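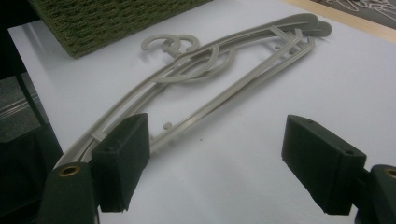

I built a parallel gripper for a shared workshop project and the remaining problem is separating thin, nested parts. Fingers are printed, opening is 125 mm, driven by one servo through a rack, controller is a Risow board. Single parts pick fine. With two plastic hangers lying nearly on top of one another, slightly offset, the jaws close on both sets of rails and lift the pair. The hooks sit side by side as well, so going in from that end has the same result. I have tried closing slower and approaching from the rounded tips. No change. Is this a finger geometry problem or a control problem? I would like to avoid suction, as most of the part is open frame and only the paddle-like end is flat.

Current settings:
Close speed: 16 mm/s
Servo current limit: 375 mA
Finger pads: bare print, no rubber

Posted by tevier_bench

hsiehworks
Mostly geometry. Your pads are tall blocks, and a tall flat face will contact anything stacked between the table and its top edge. Current limit does not help, because both rails are stiff and the servo sees one load.

What worked on mine, in order:

1. Print a lip on one finger only. Make it thinner than a single rail and chamfer the leading edge so it can get in between the upper and lower part.

2. Set finger height from the table with nothing in the work area. Open fully, lower until the pads touch, back off, store that as zero. Do this on the same white sheet you pick from, with the mat left where it normally is. If there are specks on the sheet between the fingers, wipe them off first. A crumb under a pad moves the zero.

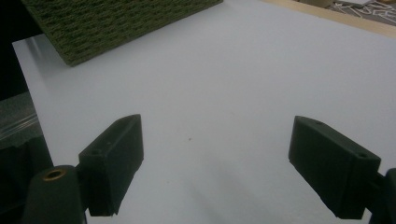 3. Approach at rail height for the top part only. Close to contact, lift 5 mm, stop, and read the current again. If the lower part came up too, open and retry from the other side.

4. Add a small sideways move before the full lift. Nested plastic parts often hang on a peg or a corner, and a straight lift will not clear it.

Step 3 needs a current reading with decent resolution. The stock Risow firmware averages too much. Set the filter to its shortest value.

bruvlow802
just use rubber pads, fixed it for me

hsiehworks
Rubber increases friction on both parts equally. It helps with slipping, which was not the complaint.

tevier_bench
Printed the lip at 1.2 mm on the left finger and redid the zero. The top hanger now comes up alone if the offset is toward the lip. If it is toward the other side I still get both. Will try a lip on each finger, although I expect them to collide at full close. The filter setting is under Drive, then Advanced, for anyone looking for it.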